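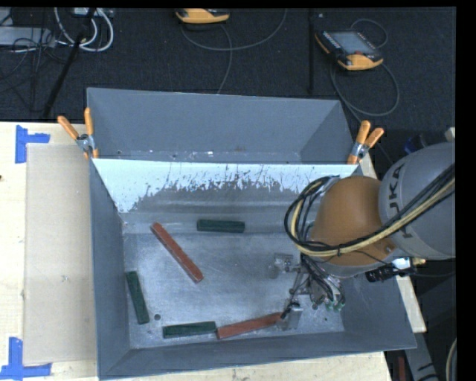
Hemi Quinlan

Print | E-mail

3. How blocks lie when nobody has arranged them

Handbooks on classroom storage assume that a child returns a block to its bin and that the block then behaves. Neagu's early notes on tidying give it one sentence, most of it about lids. We were less trusting, and spent the better part of August looking into metal bins.

Figure 1. Front bin with five blocks, three dark green and two reddish-brown; second bin behind.

The arrangement in Figure 1 is what we came to call a sulk: few blocks, plenty of floor, and no two neighbours in agreement about direction. One green block lies near the base of the rear wall, another keeps to the left side, and the third has settled along the near edge, almost touching a reddish-brown one. The remaining block takes the diagonal, as somebody always must.

Sulks matter to anyone who has to decide how large a bin to buy. Laid flat and square, 8 blocks take up very little room. Left to themselves they claim all of it, and teachers respond by ordering a bigger bin, in which the blocks sulk on a grander scale. Of the 300 arrangements we sorted, only three could fairly be called neat, and Lenuța Bucur disputes one of them.

The bins deserve a word. The metal scuffs readily, and the scratched rear wall in Figure 1 had no effect on our sorting, although it did prompt a long letter from Aurel Surdu on the subject of paint. We clamped the bins together at the rims, after which our measurements of the gap between them became pleasingly dull. Section 4 takes up the question of lids.

Last updated: Sunday
Shares: 8 | Comments: 3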